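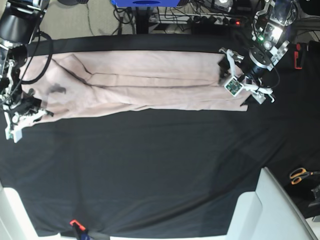 When I moved to Prollport I had one suitcase, and for the first year I washed everything in the same way: all colors together, warm water, too much powder. My grandmother would have been ashamed of me. In her village a woman was judged by her washing line, and she could tell from the road who had used cold water for the sheets.

I started to think about this again in September, when I went back to Rirkaneck to help empty her house. In the kitchen drawer, under the string and the old keys, I found her household notebook. She wrote in it all that she paid and all that she wanted to remember. One page has only the numbers 1186 and 1225, with a line under them, and my uncle and I could not agree what they mean. He thinks it is the electricity meter. I prefer to believe it is something more interesting.

Most of the notebook is about stains. She has a page for wine, a page for grass, and two full pages for cherry, because there were cherry trees behind the house and eight grandchildren under them. For grease she put chalk and left it overnight. For ink she used milk, and she added in small letters "not always". I like very much this "not always". The bottles in the supermarket never say it.

I have tried some of her methods now. The chalk is good on cotton, but you must brush it well, and you must not put the cloth in the dryer before you are sure. I made this mistake with a tablecloth and the mark is there until the end of its life. The milk did nothing for me except a bad smell in the bathroom. Maybe the ink was different in those days – or the milk.

What I did not expect is that the notebook also speaks about people. Between two recipes for soap she writes that Gaspard Huet came to repair the pump, that he stayed for soup, and that he had a button missing. On the next line there is the price of buttons. I asked my uncle who this man was, and he laughed and said that there was always a Huet in the village and that all of them had something missing.

I am copying the pages slowly in the evenings. Her handwriting is small and she used words from the dialect which I have to ask about by telephone. So far I have finished the stains and the soap, and I am in the middle of a long part about wool, where she gets angry with a neighbor who borrowed a drying frame and brought it back bent. The neighbor's name is crossed out so hard that the pen has gone through the paper.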